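Findcombe Shared Workshop
Table Robot Build: second progress report to the Plustmont small grants panel
Covers the period to the end of December

1. Where we stand

The panel asked for a plain account this time, so I will begin with the part it will like least. The build is behind the plan in our application, and I doubt that the plan was ever a good one. We said that by now members would be able to book a slot, put a few kitchen things on a taped surface and have an arm move them from one marked cell to another without anybody standing over the stop button. They can't. Someone stands over the stop button every time, and I would not sign off any other way of working.

What we do have is a taped layout, a written way of setting out the objects, a gripper that closes when told and a log that is filled in more often than it was. I would call that a fair start. Our members' newsletter called it a breakthrough, and I have asked for the word to be dropped.

2. Taping and setting out

The grid came first and took longer than it should have. Blue tape on a plain surface sounds like an afternoon's work. Ours went down, came up and went down again, mostly over an argument about whether the lines should be measured from the pedestal or from the edge of the working area. The pedestal won.

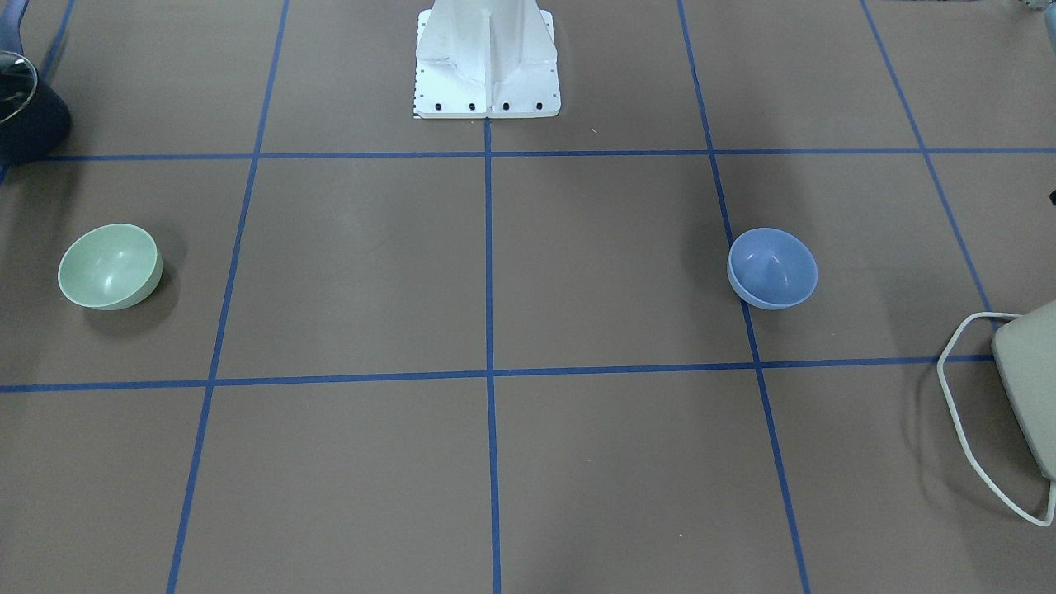

My doubt about the grid is whether it helps the machine at all, or only helps us. A cell is large compared with a bowl, so "in the cell" covers a lot of different places, and a bowl set down near a line is a different job from the same bowl in the middle. The early log sheets recorded the cell and nothing else. Those sheets are close to useless for working out why a grasp failed, and I have left them out of the figures in section 4.

From now on each entry gives the cell, the nearest line and a hand's-width guess at the distance. It is crude. It is also what people will put up with filling in at nine in the evening.

3. Arms, grippers and the Bridik mounts

The application promised that the Bridik mounting kit would let us swap fingers in minutes. The swap is quick enough. Getting the fingers back to the same place afterwards is the slow part, and the kit's instruction sheet passes over it in one line. Each swap is followed by a check against a mark on the table, and if the check is skipped the next hour of work is suspect. I have told members to treat a swap as costing them the session unless they are prepared to do the check properly.

Bowls are our main test object for a dull reason: a two-finger gripper can take a bowl by the rim, and a rim is easy to miss. Come in a little high and the fingers close on air. Come in a little low and they push against the inside. Members who had only seen videos of this sort of thing were surprised how narrow the good band is. I was surprised as well, and I had budgeted for it.
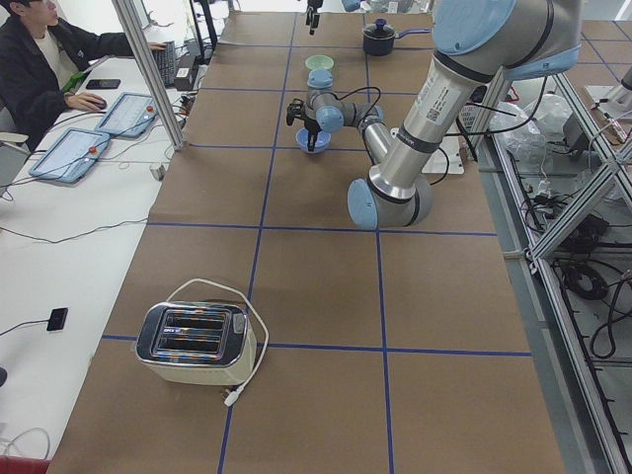 Vasilakis, reading a draft of this report, objected that the rim was the wrong thing to be chasing in the first place: "You've picked the hardest bit of the bowl and then written two pages about how hard it is. Make a wider finger pad and move on." The point is fair. Wider pads are on the list for next quarter, at £7 a pair for material. My worry is that they will suit bowls and make us worse at everything else, and the grant was not given for bowls alone.

Cables need a mention too. A cable loop near the wrist has to be long enough for the arm's full turn and short enough to stay out of the way of whatever is being picked up, and I don't believe we have found that length yet. Before each session the person on the stop button now runs the arm slowly through its widest reach with the table clear. It is tedious and it stays in.

4. Figures

Attempts logged since the first report: 1336
Attempts with a full entry, counted here: 275
Of those, object set down in the intended cell: 150

I would ask the panel to read the second line before the third. Most of what we did was not written down well enough to count, which is a failing of ours and has nothing to do with the equipment. The third line comes to a little over half. It is made up mainly of bowls, placed by people who had learned where the arm liked them to be. A newcomer setting out the table would do worse, and until we have let newcomers do it I would not quote that number to anyone outside the workshop.

5. Objects beyond bowls

We added pans and cups to the set towards the end of the period. I was against doing it so soon and was outvoted. There are too few full entries for a figure, so I give only an impression. Long handles are a nuisance because they reach into the next cell, and the log has no agreed way of saying which cell a pan is "in". Lids have been handled separately or left on, depending on who was running the session, and that needs a rule.

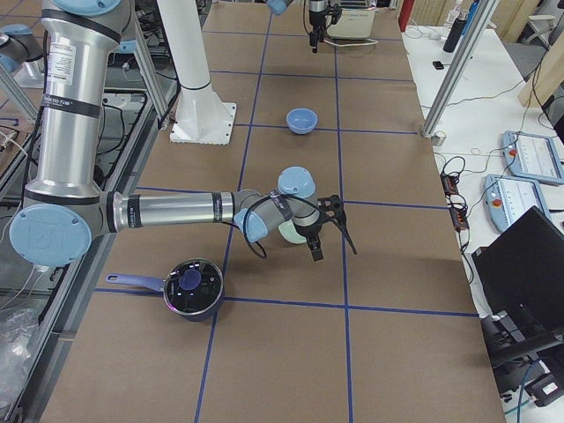 Forearm extended over the kraft-paper table, with a bowl and a lidded saucepan on the grid.

6. The wrist view

Part of the second payment went on looking at the job from the wrist as well as from the side. The argument in the application was that a view close to the fingers would cut down the missed rims. So far I can't show that it has. It is certainly handy afterwards, when two people disagree about where a bowl was. During the approach the bowl is often only partly in view, and lines that look square from the side come out at a slant.

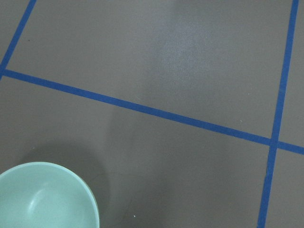

Vasilakis thinks I am being hard on it, and wrote next to this section that a partial rim is still a rim and that the fixed view can supply the rest. Perhaps so. We have not yet joined the two views in a way that survives a finger swap, and I will believe in the benefit when the full entries show it.

7. Next quarter

Wider finger pads, tried on bowls and cups side by side with the present ones.
A written rule for handles and lids.
Sessions set out by members who have not used the table before.
No new objects until full entries outnumber the partial ones.

8. Request to the panel

We ask that the third payment be held at the agreed amount and moved back by one quarter. I would sooner have the money late than spend it on a second set of fingers before we know what is wrong with the first. The full log, including the sheets left out of section 4, can be read at the workshop on any open evening.

Build lead, Findcombe Shared Workshop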